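28th October
Bronisława Makowska

Third evening on the Kollton upgrade. The release notes promise that shadow maps now cost next to nothing. I've read that sentence before, in March, about the last version.

Loaded the Melldale courtyard with 18 lamps and left everything at default. Shadows swam along the walls whenever I moved the view.

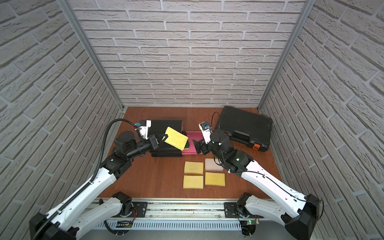 Cieślak wrote back within minutes that I should raise the bias and stop trusting defaults. Fine, but raising it makes the railings float – the old trade, with a new slider on it.

Went through the bias in small steps until past 9, and each one fixed a wall and spoiled

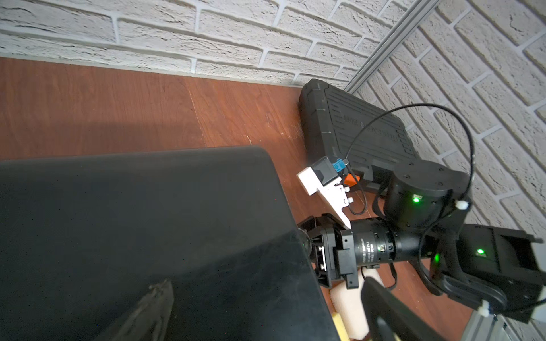 a staircase. Settled on a value I dislike slightly less than the others. The cached mode did help while the lamps stood still. Move one and the gain is gone. 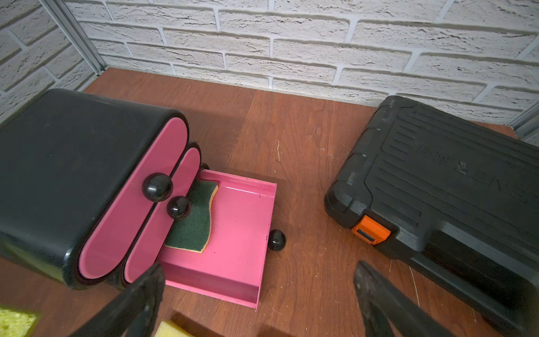
Black drawer unit, pink fronts.

Tried the 200-tree park as well. Leaves flicker at a distance, same as ever.

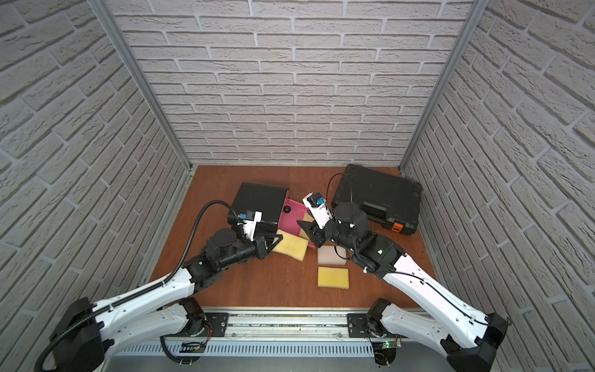 Gerkeck thinks the flicker is my texture filtering and has nothing to do with shadows. Maybe. I'll switch the shadows off tomorrow and look at the leaves again before I believe either of us.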